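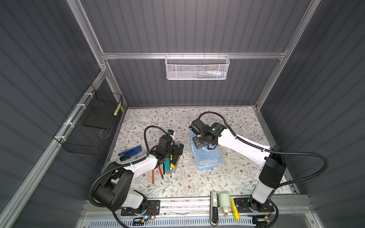

The condensate line on our air conditioner has clogged twice in two summers, and after the second time I decided to work out why. The handler is a Toker unit in the hall closet, installed by the previous owner. Its drain is a 3/4 inch PVC line that leaves the pan, drops into a trap, and runs under the floor to the outside wall near the hose bib.

The first clog announced itself as a damp patch on the closet floor. I put a wet/dry vacuum on the outside end of the line, pulled out a plug of gray slime, and considered the job done. The second one, in September, tripped the float switch and shut off the cooling at 4 in the afternoon, with the thermostat at 92 and climbing. The switch did its job. I had forgotten it existed and spent the first half hour checking breakers.

Slope was the first suspect. The usual guidance is a drop of 1/8 inch per foot, and most of the run meets it. The exception is a section behind the closet where the pipe passes over a joist and comes out nearly level. Water stands there. I measured it with a torpedo level and a feeler gauge taped under one end, a crude method that repeats well enough if you mark where the level sat. Over a two-foot level, 1/8 inch per foot means the gauge stack should be 1/4 inch. Mine read level with a few thousandths under it.

The second suspect was the trap. On a draw-through unit the pan sits on the suction side of the blower, so the pressure at the drain opening is below room pressure. If the trap is too shallow, air gets pulled back through it and water stays in the pan until the blower stops. The depth has to be more than the negative static pressure expressed in inches of water. Melina Xenos lent me her manometer, and the reading at the pan with a clean filter was well under an inch. With the dirty filter put back in, it went up noticeably. The trap was deep enough for the first condition and marginal for the second.

That result was more useful than I expected. I had treated the filter and the drain as separate maintenance items on separate schedules. They are connected through the static pressure, and a neglected filter can hold water in the pan without any blockage in the line at all. It also explains why the closet floor would be wet one week and dry the next with nothing touched in between.

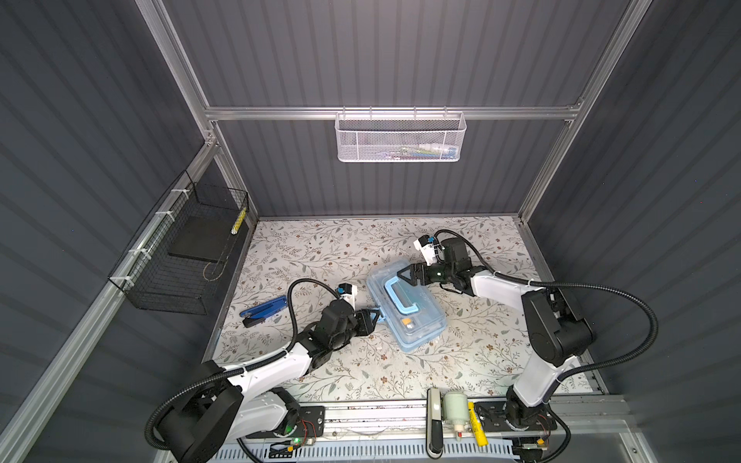
The third thing I looked at was the vent. There should be an open vent tee downstream of the trap, and there was one, but somebody had glued a cap on it. A capped vent lets the line air-lock, and the water comes out in gulps or sits. I cut the cap off with a cable saw and left the stub open, standing higher than the rim of the pan. The cleanout goes on the upstream side of the trap and that one does get a cap, pushed on dry so it can be removed. I suspect whoever did the original work swapped the two in his head.

For the level section I got two opinions. Stavros Konstantinidis has done this work for a living and would have rerouted the line around the joist with two 45s. Manolis Kourkoulas suggested a small condensate pump and a vertical lift. I don't like adding a motor to a system that currently works by gravity, and the pump would need its own overflow cutoff wired in series with the float switch. I went with the reroute.

The parts were ordinary: two 45-degree elbows, a coupling, a new trap kit with a clear body, primer, cement, and a length of foam sleeve. I ordered the trap kit from Guerra as part number 2223. The clear body is worth paying for. You can see the water level from the closet door with a flashlight, and you can see slime before it becomes a plug.

Order of work, for anyone doing the same:

Shut off power to the air handler at the disconnect and at the breaker.
Vacuum the line from the outside end with the cleanout capped and a rag around the vent.
Cut the old section out, with a pan under the low side.
Dry-fit everything and check slope on each straight piece separately.
Mark the fittings with a pencil line across each joint so the angle can be repeated with cement on it.
Prime, cement, hold each joint for thirty seconds, and leave it overnight.
Fill the trap by hand before restarting the blower.

The last step is easy to skip. A dry trap on a draw-through unit may never fill by itself, as the incoming air holds the water back. I poured in a cup through the cleanout and watched the level settle.

The dry fit took longer than the gluing. My first attempt had good slope on the long piece and a slight backfall on the short one, and it took another hanger to correct. Plastic strap is fine for this. Perforated steel strap will wear into the pipe where it vibrates.

On cleaning products I have little to offer. I used to pour bleach down the line and stopped after reading about what the fumes can do near a metal coil. Vinegar is milder and probably less effective. I now use a cup of it each month during the cooling season and a kettle of warm (not boiling) water after it. PVC softens earlier than people think, and 200 degrees is well past what the pipe is rated to carry.
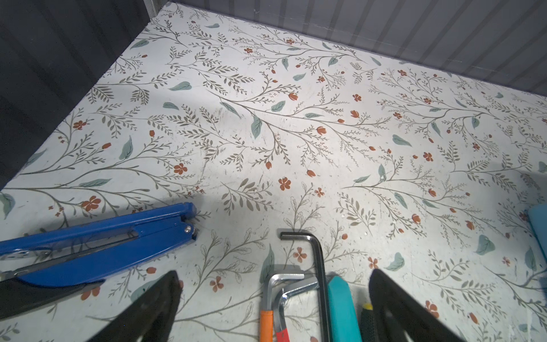 Blue hinged tool on the leaf-and-flower liner.

The float switch got a test as well. I lifted it by hand with the system running and confirmed that the compressor and the blower both dropped out. On some installations only the outdoor unit is interrupted, so check which way yours is wired before relying on it.

Remaining items are an insulation gap at the first elbow, where the sleeve is half an inch short, and a label for the cleanout. I'd also like a manometer port that stays in place, so the static pressure can be read at each filter change. Melina wants hers back.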